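Drawer Tips From a Robot Tidying Study (Yes, They Work for People Too!)
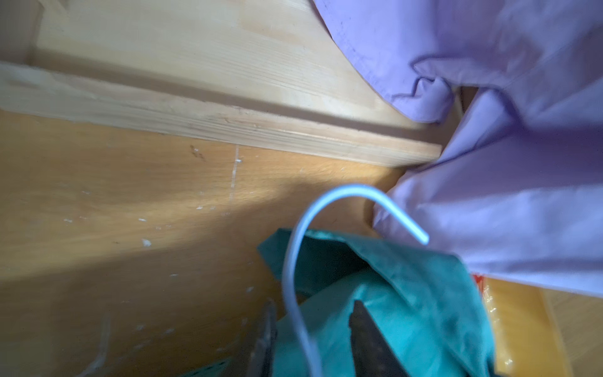 Lavender and teal fabric in a wooden compartment, with a curved white wire in front and the gripper fingers at the bottom.

I love a good drawer project, and I love it even more when somebody has done the measuring for me. The Flisach group has been working on getting robot arms to sort the kind of mixed-up storage all of us have somewhere in the house: cloth, cords, crinkly packets, all in one pile. Their write-up from April 2024 is meant for people who build these things, but I read it with a dust rag in one hand and kept stopping to try stuff out. So much of it carries over!

What they did

The question was simple. If a drawer holds soft things and stringy things together, what order should you take them out in? The team ran 2,000 pick attempts with the arm choosing whatever looked easiest to reach, then another 2,000 where it followed a fixed order. Both rounds used the same drawers and the same kinds of clutter, reshuffled between tries. The small camera rides at the wrist, so the arm gets a close-up look at whatever it's reaching for.

The fixed order won, and by a good margin. It had fewer double grabs (two things coming up at once) and far fewer tangles. The order they settled on is called the Avero order in the paper, after the drawer set they tested on, and it has 3 steps.

Step one: wires and cords first

Anything thin and loopy comes out before you touch the fabric. Look for the spot where the wire arches up clear of everything else and pinch it there. Don't go for the end! The ends are usually down in the folds, and if you tug on one you bring a sleeve up with it. The arm did best when it closed on the highest part of the loop, lifted straight up about a hand's width, paused, and then moved sideways. I tried the pause with the charger drawer in my hallway and it makes a real difference. The cloth has a second to slide off.

Step two: the fabric on top

Find the piece that overlaps the others and start there, even if the one underneath is closer to your hand. Pinch a ridge, never a flat part. The robot had trouble with flat cloth because the fingers just skated over it, and slippery linings were the worst of the bunch. Seams turned out to be a great place to hold, as they're a bit stiffer and you can feel them without looking. When I sort scarves now I go hunting for the seam first.

Step three: packets and plastic

Shiny packaging goes last. Glare fooled the camera often enough that the team moved plastic to the end of the line, when there was less lying on top of it. Your eyes will do better, but last is still a good place for it. Packets slide around, and if you pull one early the whole pile settles over the gap and you're digging again.

A few extras I picked up

Check the corners and ledges. Strips of trim along the inside of a drawer catch cloth more than you'd think, and a lot of the failed pulls in the study happened right at an edge. Lift up and toward the middle before you pull.

Turn on a light from the side where you're standing. Deep shadow in a fold looks a lot like a gap, to the robot and to me.

Wipe the bottom while it's bare. This one is mine and not the paper's, but dust and specks show up nicely on a smooth wood surface once the cloth is out. A barely damp microfiber does it, then a dry one. Let it air before anything goes back in.

Keep cords in their own box afterward. In a side test of 500 picks with no wires in the drawer, the two methods came out nearly even, so the cords were causing most of the grief all along.

What's still open

The Flisach people say the order hasn't been tested on knits, and they don't have numbers for very full drawers, where there's no free loop to grab. They've planned another round with the Trirnberg workshop for December, with deeper drawers and heavier fabric. I'm hoping for sweaters!

In the meantime I've got the linen chest to do, and the cords in there are coming out first.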